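Most writing on small-shop display concerns sightlines, lighting and the height of the top shelf. I want to argue for something duller: in a stationery aisle, the printed cardboard box the goods arrive in is the best fixture available, and most shops discard it too early or fill it badly.

The usual objection is visual. Frauke Baumgart, who trained me at the Bellach shop, decanted everything into matching gray bins. The aisle looked orderly from the door. At arm's length it failed. Erasers lay flat and overlapped, and lead refills in 0.5 and 0.7 were mixed by noon, as the packs differ only in a few millimeters of label.

A compartmented carton prevents most of this. Each slot admits one pack, upright, face out. Sorting by color is then nearly free, and a gap can be read at a glance.

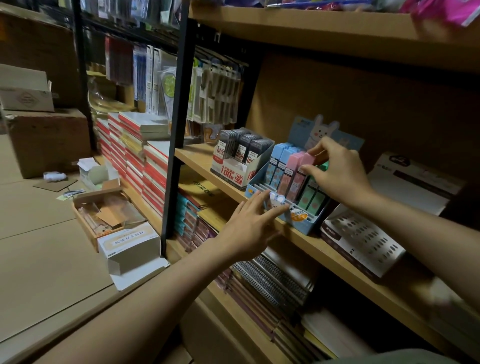 Restocking time is the measure I trust. At the Clukimville branch I timed the same aisle for 12 days with bins and 12 days with cartons. The mean fell from 40 minutes to a little less than half that. One aisle in one shop is weak evidence, but the direction was the same every day, and the saving came almost entirely from packs that no longer had to be turned over and read.

There are costs. Cartons are made to a supplier's dimensions and waste shelf depth. A tall header card, such as the ones with a cartoon rabbit on them, needs clearance under the board above, and on fixed shelving that clearance may have to be bought by removing a shelf. Cardboard lips soften. Tae-yang So replaces a carton when its front edge no longer holds a pack vertical, and I have adopted his rule.

The more serious fault is the half-empty carton. A customer reads vacant front slots as a product on its way out. The remedy is to move stock forward before adding any, so that the vacancies fall at the back. Many clerks fill from whichever slot the hand reaches first. The front row then stays bare while old stock ages behind it.

Lead refills deserve particular care. The packs are slim and dark, the grade is printed small, and a wrong one is seldom noticed until the customer is home. I hold each pack upright and read the label before it goes in. It adds seconds per pack and has cut our refill exchanges to over 2 a month, from 7.

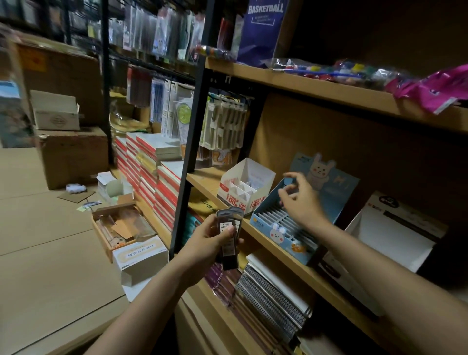 ## Where bins still belong

I would keep bins for loose goods sold by the piece, and for anything whose carton has no internal partitions. An unpartitioned carton is a bin with printing on it. Raju brush pens and the Favwood rulers we carry both come that way, and both go into bins on the day they arrive.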